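Research > Automation > Interviews

Findlow's assembly group began teaching its robot to service desktop computers in May. The engineer who leads the work told us that every lesson starts with a person at the controls.

"The operator moves a hand-held controller and the arm follows," the engineer said. "We record the whole movement, including the hesitations."

The group collected 119 demonstrations under the Prustier programme. Operators work in turns of 24 minutes, then rest. 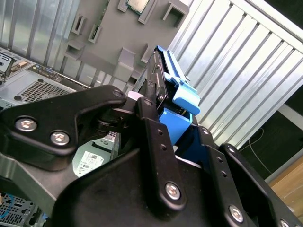
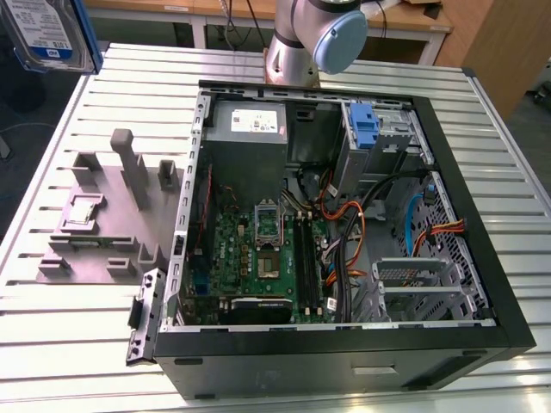
Drive caddy held in the gripper (first picture); the open tower and parts fixture on the work table (second picture).

Asked which parts give most difficulty, the engineer named the drive caddy. "It must be lined up before it is pushed. A person feels that through the fingers. By remote control, one has to learn to see it."

Guiding the arm directly by hand was tried on 3 tasks and remains in use for short movements. New operators practise at the Alley workshop before their recordings are accepted.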